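What's a Book Cover For?

Kids' page, posted Wednesday, August 28, 2019

Quick one today. Covers! You look at one before you read a single word.
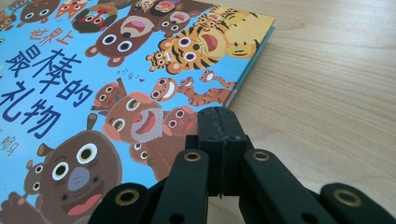 Corkusa wrote in to ask why you can't just start at page one and skip the outside. Well you can. But you'd miss stuff.

Job one: keep the pages safe. Thick card outside, thinner paper inside, in most hardback picture books anyway. Bags are rough. So are little brothers.

Job two: tell you the title. Big letters so you can spot it across a room. The ones on the bear and tiger book are Chinese. 最棒的礼物 means "the best gift", and the smaller bit, 世界上, means "in the world". Put them together... the best gift in the world! Chinese writing uses characters insted of an alphabet. Lots of them. Know 8 and you've made a start.

Job three: make you nosy. Big round eyes, open mouths, a whole crowd of animals. What are they all yelling about? Or singing? You have to open it to find out. Sneaky.

Try it yourself. Grab paper, fold it in 2. Title on the front, nice and big. Draw one animal large and squeeze the others in round it. Add your name, small is fine, authors do that alot.

Then ask a friend to guess the story from the front only. No peeking. Wrong guesses are the fun part, write those down too, could be your next book.

Next time: spines, and why some titles go sideways.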